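## 4. Preparing the booth for a guest DJ

Two decks and the Tonard mixer must be connected before power is applied.

1. Set all four channel faders to zero.
2. Connect each deck to its own line input.

 **Caution:** Do not connect a deck to the microphone input.

3. Clear the surface around the mixer and sweep up any dust with a dustpan.
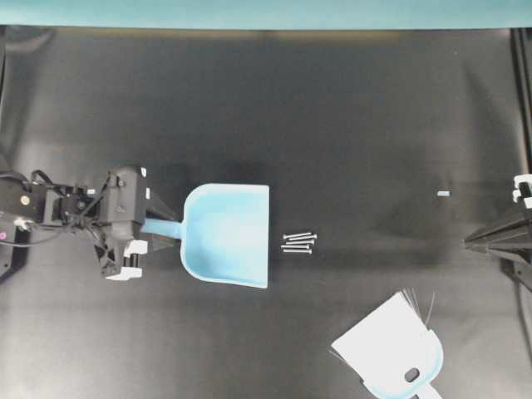
4. Switch on the decks, then the mixer, then the amplifiers.

Guests bringing their own Kellska controller should use channel 4. Faults are to be reported to Laimutė Grigaitė at the Arnthorpe office.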